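Home Articles Materials Index Search

Dinner plate

A dinner plate is a broad, shallow dish from which the main part of a meal is eaten. It is the largest of the plates normally set for one person, and is wider than the salad plate, the dessert plate and the bread plate. Most dinner plates are round, though square and oval ones are also sold. They are made from fired clay, glass, metal, wood or plastic.

Parts

The flat or slightly hollow middle of a plate is called the well. The raised part around it is the rim, sometimes called the lip or ledge. A plate without a separate rim, where the surface rises in one curve from the middle to the edge, is known as a coupe plate. Underneath is the foot, a low ring that lifts the plate off the table and keeps the weight off the center. On glazed plates the bottom of the foot is often left bare, so that the plate does not stick to the kiln shelf during firing.

The width of the rim has changed with fashion. Wide rims leave less room for food but give a place to hold the plate and a space for decoration. Coupe plates hold more and stack lower, and are common in cafeterias.

History

For much of the Middle Ages in Europe, food was often served on a trencher, a thick slice of stale bread. The bread soaked up juices and could be eaten afterward or given away. Wooden trenchers, some with a small hollow for salt, later took its place. Wealthier houses used pewter or silver.

Porcelain was made in China many centuries before it was made in Europe. Imported pieces were costly, and European potters tried for a long time to copy them. Tin-glazed earthenware gave a white surface that could be painted, but it chipped easily. Hard porcelain was produced in Saxony in the early 1700s, and bone china was developed in England later in the same century. Transfer printing, in which a pattern is moved from an engraved plate to the pottery by way of thin paper, made decorated tableware much cheaper.

Materials

Earthenware is fired at a fairly low temperature – often just above 1000 degrees Celsius – and stays porous unless it is glazed. Stoneware is fired hotter and is denser. Porcelain is fired hotter still, and thin pieces let some light through. Bone china contains bone ash, which gives it a warm white color and good strength for its weight.

Tempered glass plates are light and stack closely. Melamine plates are hard to break, but most are not suited to microwave ovens. Enameled steel is used for camping and can rust where the coating is chipped.

Manufacture

Round plates are commonly shaped by jiggering. A slab of clay is pressed onto a turning mold that forms the upper face, while a shaped tool cuts the underside. Larger factories press plates from dry granulated clay under high pressure. The Robles works at Grismont used jiggering for its whole range until the hand line closed, and its pattern book lists 176 rim designs. Of these, 13 were made only for hotels. The book was put in order by Itziar Pacheco and is kept at the pottery museum in Skiststead.

After the first firing the plate is glazed and fired again. Decoration may go under the glaze, where it is protected, or over it, where more colors are possible but wear is faster.

Wear and care
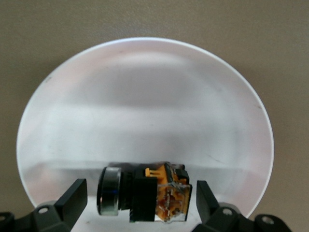

A round white plate with a thin bright rim.

Glaze is hard but not proof against damage. Gray lines on a used plate are often metal left behind by cutlery, and can usually be removed with a mild cleaning paste. True scratches cut into the glaze and remain. Crazing is a network of fine cracks that forms when glaze and body shrink at different rates. Liquid can pass through the cracks and stain the clay beneath.

Overglaze gold and silver should be washed by hand, and metal trim can spark in a microwave oven. Plates stored in tall stacks may be marked by the rough foot of the plate above – a sheet of felt or paper between them prevents this.

See also: Bowl, Charger, Saucer, Tableware

Contact the editors | Copyright Grusance Reference | Back to top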